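Why We Fold the Way We Do
A project by Sofia Tavares and Fengying Qiu

We started this project because Fengying's grandmother and my mother can't agree on how to fold a pillowcase, and we wondered whether families in Lulanham really do pass these habits down. We gave our survey to 15 households on Azevedo Street and then sat down for long, lovely talks with 4 of them (there was cake at most of these).

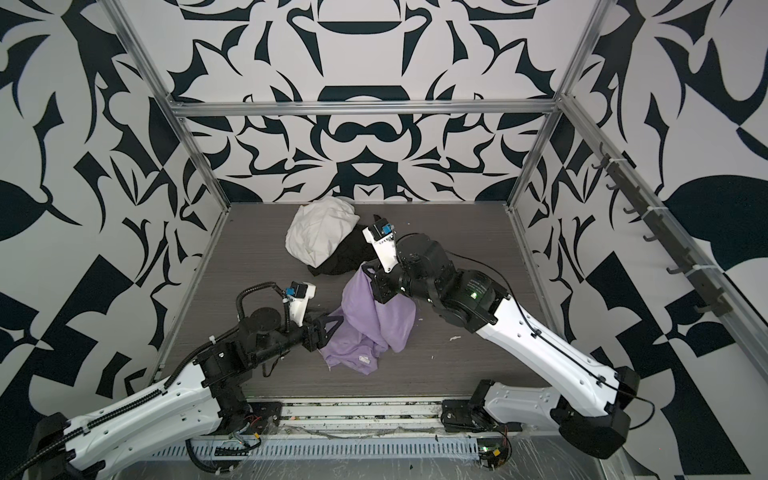 Mrs. Idalina Coelho learned from her aunt, who folded everything in thirds so it would fit a narrow chest. She still does it, though the chest went to a cousin years ago!

Six households told us they had changed their method after marrying, usually following whoever did more of the laundry.
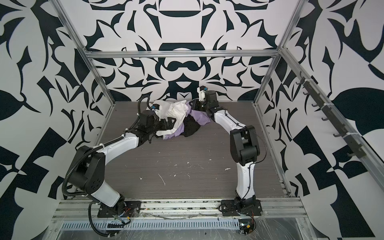

Page last changed: Sunday, 4:15 pm

Our teacher, Ms. Vilela, suggested we ask younger children too, and we would love to do that in March if we can borrow the library room again.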